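Call for Participants: Evaluation of the Todus Household Task Service

Lamside is seeking participants for a structured review of Todus, a service that lets people without programming experience set and check everyday tasks for a two-armed robot. Participants will work with the service in simulation and report on how well it meets the needs of ordinary users. Applications are open until the end of November.

About the service

Todus is supplied by Govix as a subscription for care providers, training colleges and small businesses. A user writes a task in everyday words, such as "open the top drawer and leave it open", and the service runs it in a simulated room. The user then reviews the result, marks it as acceptable or not acceptable, and may rewrite the instruction and run it again.

The current release includes a library of 2,370 simulated rooms. Colours, wall and floor finishes, pictures and furniture vary from room to room, so that a task is not judged on a single setting. Some rooms look quite unlike a real home. Participants should expect this and should judge the robot's work on its own merits.

Lamside has been engaged to review the service independently of the supplier. Govix will receive the final report at the same time as other subscribers and has no part in the selection of participants.

What participants will do

Each participant will be assigned a set of 100 runs, to be completed over four weeks. For each run, participants will:

read the task instruction and confirm that it is clear;
watch the run from the robot's point of view;
record whether the task was completed, partly completed or not attempted;
note any contact with objects that were not part of the task;
rewrite the instruction where the wording seems to have caused the problem.

Most tasks in this round concern drawers, cabinets and small objects placed on top of furniture. A number of them ask the robot to open or close a drawer without disturbing whatever is resting above it. These have been the hardest to score consistently, and participants will receive additional guidance on them during the induction.

At the end of the period, participants will complete a written questionnaire and attend a one-hour group discussion, held by video call at 4 pm or 7 pm.

Who may apply

Applicants must be 18 years of age or older and have regular use of a desktop or laptop computer with a reliable internet connection. A tablet is not suitable, as the review window does not display correctly on smaller screens.

No technical background is required. We would particularly welcome applications from people who work in home support, hospitality, cleaning services or occupational therapy, and from people who have some difficulty with reaching or gripping in their own homes. Participants in the previous round, held at our Saengthong office, may apply again but will be placed in a separate group.

Current employees of Govix, and members of their immediate households, are not eligible.

Places and payment

There are 71 places in this round. Participants who complete the full set of runs, the questionnaire and the group discussion will receive an honorarium of $1,281, paid by bank transfer within 30 days of the final session. Those who withdraw early will be paid for each full week completed. Participants are responsible for their own tax arrangements.

Privacy and consent

The service records the instructions a participant writes, the scores given and the time spent on each run. It does not use the participant's camera or microphone. Records will be stored under a participant number and will not be shared with employers or care providers. A participant may withdraw at any time, without giving a reason, and may ask for his or her records to be deleted before the report is finalized.

How to apply

Please send a letter of no more than one page, setting out your interest in the review and any relevant work or personal experience, together with the completed eligibility form. Applications should be addressed to Satish Sastry, Participant Coordinator. Enquiries about the scoring method may be directed to Reece Kershaw, Review Lead.

Applicants who need the form in large print, or who would prefer to apply by telephone, should contact the coordinator before the closing date. All applicants will be notified of the outcome in writing. Successful applicants will be sent a consent form and sign-in details, and must complete a 40-minute induction before their first run is released.
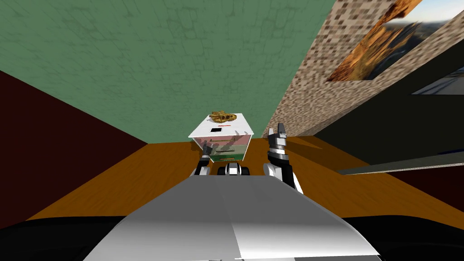
The induction may be taken at any time of day and can be paused and resumed. It includes five practice runs, which are not scored and do not count toward the assigned set.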